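Day one of teaching a robot to fold laundry the slow way: by folding a whole lot of laundry ourselves, with grippers in our hands. I have been looking forward to this for weeks!! Thread 🧵

**1/** The idea behind Pollgate (our little project) is that you never drive the arm at all. You pick up a pair of hand-held grippers, do the chore, and the recordings become the lesson. The arm gets to study later.

**2/** I came from remote control. At Takács I spent 2 years steering arms with a joystick, and one sleeve could eat up 10 minutes of my life. Doing it by hand feels like getting your wrists back.

**3/** We wanted a real bedroom with a real bed, so no lab table and no plain gray backdrop. Stavros Obradović and I planned the session around T-shirts because they flop in every direction and there's no single right way to grab one.

**4/** OK, pictures! One black tee, plenty of tries:
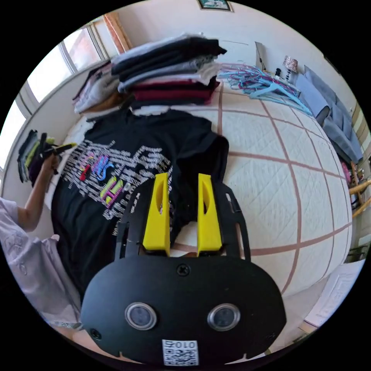
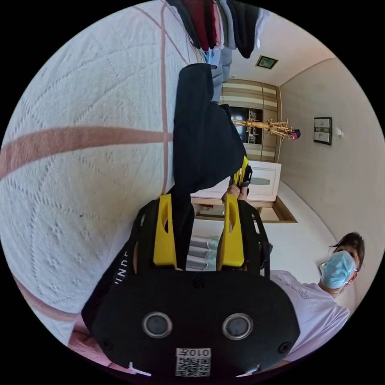
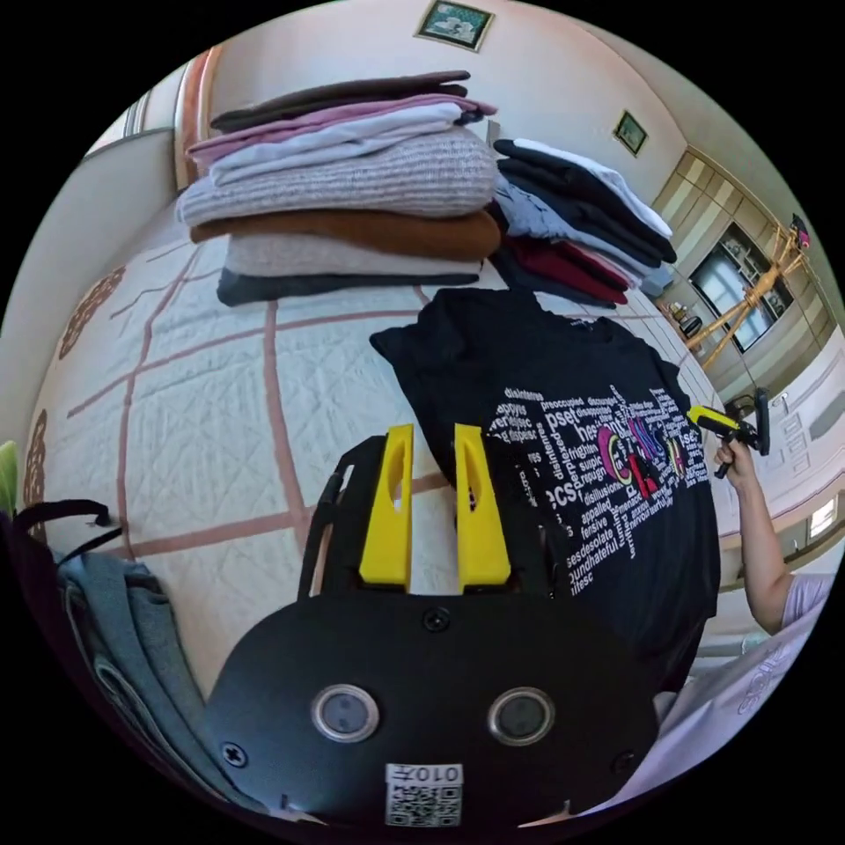
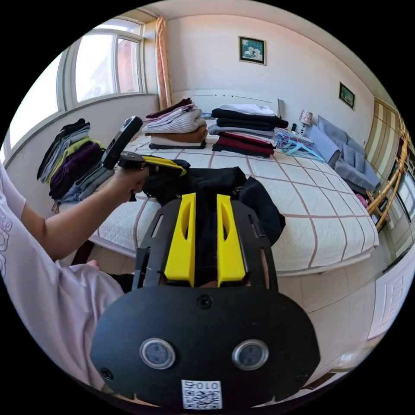 *Yellow fingers, black shirt, all four from the same bedroom.*

**5/** My favorite is the second one, with the shirt clamped between the fingers and stretched out into a long rumpled strip. Cloth in midair is where our old policy fell to pieces. It knew flat shirts. It had no clue what to do with a shirt that was on its way to being flat.

**6/** And look at the words on the front of that tee in the third picture! "Apprehensive," "upset," "suspicious." That's me before every training run.

**7/** Things I'd pass on if you're trying this at home: go slower than feels natural, especially when you let go. Sorin Petek kept telling me "open, wait, then move" and my releases got so much cleaner once I listened. Also, don't fix your mistakes off to the side. Fix them with the grippers, so the robot gets to learn the fix too.

**8/** Your forearms will complain. I folded 40 shirts in one go and then had trouble with the lid on a jar of pickles (Sorin opened it, very smug).

**9/** The goal is 2,000 folds by the end of November, with pants and sweaters mixed in once the shirts look good. Blagoje Babić wants fitted sheets. Blagoje can record the fitted sheets himself.

**10/** Someone asked if you need to be good at folding. I'm really not! My corners are a mess, and I think a bit of mess helps, as long as the shirt ends up folded. We keep the wobbly ones and toss only the takes where the tracking drops out.

**11/** Next up is a first training run on just the tees. I'll post the results even if the robot balls everything up and shoves it under the pillow. If you've done cloth with hand-held grippers, tell me how you handle sleeves that get trapped underneath, I want to hear all of it!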